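Thursday, late

Feet up, tea gone cold, and I can finally write down what sort of day it was. I had the folding cell to myself from half eight because everyone else had gone over to Plurkivberg for the supplier thing, so it was just me, the radio and the two arms. Lovely, in a way! I got more done before eleven than I usually manage in a whole day.

The trouble from earlier in the week is still the trouble. The right arm has been drifting at the wrist. It starts the morning fine, and then by the time it has been going a couple of hours it is landing to one side of wherever it has been told to go. You wouldn't notice with a towel. With a waistband you notice straight away, as it grabs air and then carries on folding with great confidence.

I did the boring things first, as I had promised myself I would. Power off at the wall, covers off, wipe everything down, look at every plug. I am a great believer in looking at every plug. Last spring I lost two days to a fault that was a connector sitting a hair out of its socket, and I have never forgiven it. All the connectors were fine this time (typical), so I went on to the wrist screws and there it was, or there something was, anyway. Two of them turned under the driver with hardly any effort. I took them out, cleaned the threads, put a dab of the blue stuff on and did them up again with the little torque driver, which I had to hunt for and which was in the drawer with the biscuits.

Then the finger pads. The Flukley ones are meant to be good for 2,000 grips and I would say that is about right for cotton and a bit hopeful for anything with a zip. The left gripper got a new set. The right one I only cleaned, with a cloth and a bit of warm water, and I've put a note on the board to look at it again in a week. I am trying to make the box last, seeing how long Herath took to send the previous one. I rang them again today, by the way. They are "looking into it". They were looking into it in June.

After lunch (cheese sandwich, eaten standing up, I know, I know) I did the calibration. The Mikach manual has 259 pages and the bit you need is spread over three different chapters, so I've started my own crib sheet and taped it inside the cupboard door. Home both arms, touch off on the marks, save, power down, power up, check it has remembered. It hadn't remembered. I had saved it under the old profile, like a fool, so round we went again. Second time it took, and I did a cup of tea's worth of nothing while the motors warmed up, then touched off on the marks once more. Spot on, or near enough that I couldn't get a fingernail in the difference.

I'm not calling it mended. It needs a proper long run, up to 50 garments without me fussing over it, and I'd like to see the wrist screws again after that to check that they have stayed put. But I went home a good deal more cheerful than I arrived.

Jobs for tomorrow, before I forget. Start the long run early. Chase Herath, again. Tidy the leads, which I keep saying - the power strip at the back has got such a knot of black cords going into it that I dread having to trace one. Order more of the blue stuff. Put the torque driver somewhere that isn't the biscuit drawer.

The right wrist is what I want to watch most closely on the long run, and trousers are the best thing for it as they show up every bit of drift. I've settled on the grey joggers for testing. They're soft, they crease if you so much as look at them, and the legs want to wander off on their own. The left gripper has the easier end of the deal, pinching one cuff and keeping that leg straight, while the right has to come down to the waistband, where it's all bunched and folded over on itself. I'll be keeping half an eye on the little green light down near the gripper too, and the other half on that loop of cable lying across the table, which I want clipped up out of the way before I start.
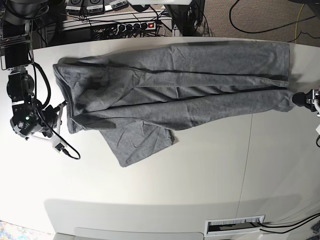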